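Packing demo at an open day: what can I show to visitors?

Posted by Yaroslav Bondarchuk

Hello all. In March our lab Trovunero opens its doors to visitors, and I am responsible for the table with the two-arm robot. The task is to move power cords from one cardboard box to another. I have 5 minutes for each group. Last Tuesday I tried the table layout with a colleague and he found it slow. Should I keep this task or take something more simple?
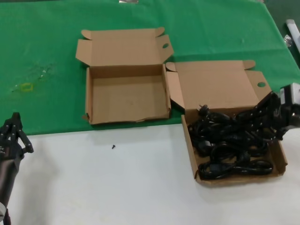

Two boxes, cords in the right one.

Groups will be school classes and also some parents. Thank you in advance.

Plikar

Keep the cords. We had 110 visitors last year and the people who stayed longest were at the cable table. They like to see if the robot takes one cord or the whole knot. Start each group with the box already full, and let one arm wait while you talk. Also put the wrist camera on a big screen. Children want to see what the gripper sees. 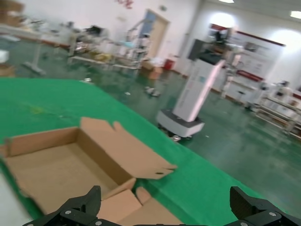

Wrist view with an empty box, and the room behind it.

I would also tape the cloth under the table edge. Wrinkles can move a light box when the arm pushes on it.

Ruresix

Depends on the robot. Ours was doing blocks and it was fine. Make sure somebody stands at the stop button.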